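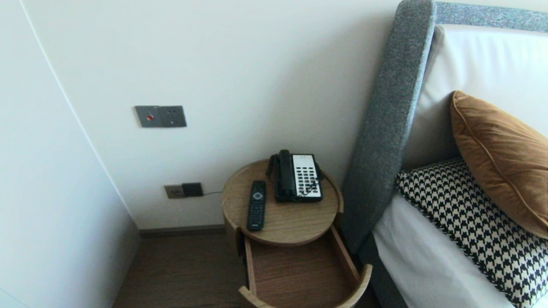

Bedside table with the drawer pulled open, remote and phone left on top.

Teaching the Rirkon arm to open a bedside drawer

If you bought the Rirkon mobile arm with the Astovell household pack, drawers are probably the first thing you'll want to try, and I'd encourage you to start in a bedroom. I spent a good part of April doing exactly this in a guest room, and what follows is the order I'd do things in if I were starting over (with a few detours, sorry).

Before you begin

Update the base to the version that came with the pack and charge it all the way. Park it facing the drawer, far enough back that the drawer can come out fully without bumping the wheels. With a bed right next to the table you won't have much room to swing the elbow, so choose "narrow approach" in the Ullell app. Watch the phone line too — I had the base roll up from the front so it never went near the cable behind the table.

Recording the pull

Open Skills, then New, then Drawer. The app asks whether the front is flat or curved. Please don't skip past this like I did! On a round table the drawer front bows outward, and with the flat setting the fingers meet it at a slant and slide off. Pick curved, guide the wrist to the middle of the front, and press Save Point. Now pull slowly and straight back, and save again when the drawer is open.

Record it 16 times if you have the patience. The manual says fewer will do, and maybe they will with a plain square nightstand, but mine got noticeably steadier toward the end. Start with an empty drawer and add things later.

Marking what to leave alone

Go to Keep Clear and draw a box over whatever lives on the tabletop. I boxed the remote and the phone separately, and made the phone's box a bit taller to take in the handset and its coiled cord. The raised rim helps a little with small items, but I wouldn't count on it.

Closing again

Closing is its own skill, which surprised me. Set push force to 500 on the app's scale and work down from there. I ended up at 191, which shuts the drawer gently and doesn't nudge the table into the wall.

Is the pack worth it?

The Shehata soft fingertips are sold separately, and I'd get them if your furniture has a finish you care about. The pack itself I'm happy with, although the app logs you out far too often.

Updated 05/01/2021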